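Streaks on glossy blue cabinet doors
Forum: Kitchen and Cleaning

Bivano
We have glossy dark blue upper cabinets over a white counter, and I can not get the doors clean. After wiping, every light on the ceiling shows as a long line with haze in it. I tried vinegar and water, also a window spray. The white tiles are no problem at all, only the doors. What do you use?

Alier
Stop with the window spray. Use warm water with 3 drops of dish soap, then dry at once with a second microfiber cloth. We have the same white and blue kitchen – mine looks like this:
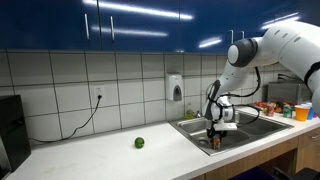
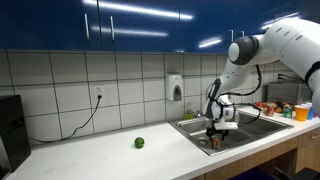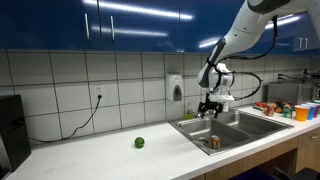
Does the gray grout between the white tiles need a special cleaner?
Plain baking soda paste and an old toothbrush are enough. Leave it for 9 minutes, then rinse well and dry the tiles with a towel.

Prindeo
I just use my sleeve. Glossy doors will always show something.

Hinojosa
I agree with Alier, but please change the water often. Dirty water makes the haze come back – this was my mistake for a long time. Wipe from top to bottom, and do the handles last.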